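Two watches and a very slow December

2019-12-18

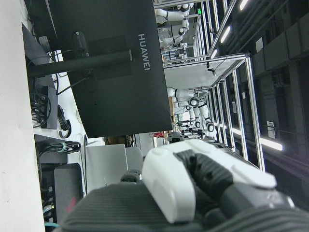

Back of the Huawei monitor.

So the Skenex is finally home! I sent it off in August with a crown that wouldn't screw down properly, and the shop in Hollthorpe kept it for 16 weeks, waiting on a gasket and a stem. I'd pretty much forgotten what the dial looked like (gray, a little more blue than I remembered, with those stubby hands I like so much).

It's running 9 seconds fast a day, which I can live with. My Adunberg has never been that good, and I've worn that one to weddings. The service card has job number 1649 written on it in lovely fountain pen, so of course that went straight into the box with the papers.

I've had it on the brown Falcão strap for two days now. The leather is still stiff as a board and the holes are spaced a bit too far apart for me, so it's either sliding around or leaving a dent in my wrist. I may go back to the old nylon one until spring. Has anybody tried the softer lined version? I keep putting it in my cart and then taking it out again.

The Adunberg goes in the drawer for a rest. It needs a new crystal anyway, there's a scratch right by the 2 and I see it every single time I check the hour. Meanwhile I've got cards to write and I'm out of stamps, plus the good pen has dried up again. Off to rinse it in the sink!

Filed under: On the Wrist, Pens & Odds and Ends

Contact | © 2019 All rights reserved | Back to top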